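Packing and Storing Household Tableware: Student Project Report

Course group: Gemma Holroyd, Benjamín Painemal, Sandro Mazza
Project advisor: Ea Thorlacius

1. Purpose of the project

The Naylor residence hall lends kitchen goods to incoming students at the start of each term. Bowls, pots and plates come back at the end of the year and are kept in a storage room on the ground floor until they are needed again. In November the hall office asked our course group to look at how these goods are stored and to suggest a method that would take up less shelf space and reduce chipping.

The written inventory supplied to us listed 101 bowls and 98 plates. Pots and pans were entered on a separate sheet, which had not been kept up to date, and we have left its totals out of this report. The annual budget for replacing tableware is $3,560, and the office told us that bowls account for most of it.

2. Method

We limited the study to one question: whether a bowl can be stored inside a cooking pot without damage to either. Plates are already kept upright in racks and cause little trouble. Bowls are stacked directly on one another, and the rims suffer for it.

The trials used white bowls with a red rim and a dark metal pot. The table was covered with a white sheet before any handling began, and the sheet stayed in place for the whole trial.

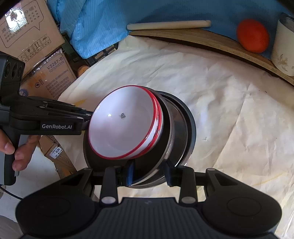 Naylor Hall, 3 Mar 2025

The bowl fits inside the pot with its rim at a slant, and this raised the first practical question. A tipped bowl touches the wall of the pot at only a few points. If the pot is moved, the weight of the bowl bears on those points, and a hard ceramic edge against metal is exactly the contact we had been asked to prevent. A level bowl spreads its weight more evenly but is harder to lift out again by the rim.

We therefore compared three arrangements over 10 trials: the bowl placed directly in the pot, the bowl placed on a folded dish towel, and the bowl wrapped in a single layer of packing paper. After each trial the pot was carried the length of the hallway and back, set down on a shelf, and opened for inspection.

3. Results

No bowl was broken in any arrangement. Placed directly in the pot, the bowl could be heard knocking against the wall at nearly every step, and in two trials it left a fine gray line on the glaze. The line came off with baking soda and a damp cloth. The folded towel stopped the knocking almost completely. Packing paper gave similar protection but took longer to apply, and the sheets tore after a few uses.

The towel has one drawback. Any moisture left in the cloth is shut in with the pot, and the storage room has no heating during the winter break. Towels would have to be fully dry before packing — a point we would ask the office to include in its written instructions.

4. Labels and cleaning

A smaller matter came up during inspection. Some of the bowls still carry a barcode sticker on the inside, near the rim. These stickers should be removed before a bowl is lent out. Warm water and ten minutes of soaking loosened the adhesive on most of those we treated, and cooking oil dealt with the rest.
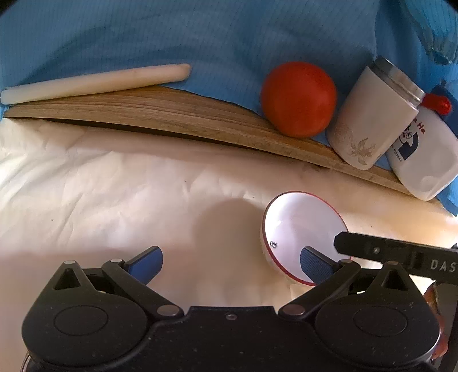 Dennis Dobson, commenting on our draft, wrote that the stickers should come off on the day the bowls are unpacked, as the adhesive hardens over a summer in storage and then needs scraping. He also asked that metal scrapers be ruled out, having seen the glaze scratched by them in past years.

We have accepted both points. The draft instructions now call for soaking first and a plastic scraper only where soaking fails.

5. Recommendations

Each pot that is large enough should hold one bowl, set on a dry folded towel, with the lid stored separately. Bowls left over should be stacked no more than six high with a sheet of paper between them. The pot inventory should be redone before the end of term, as the number of bowls that can be stored in this way depends on it. A copy of the packing instructions should be taped inside the storage room door.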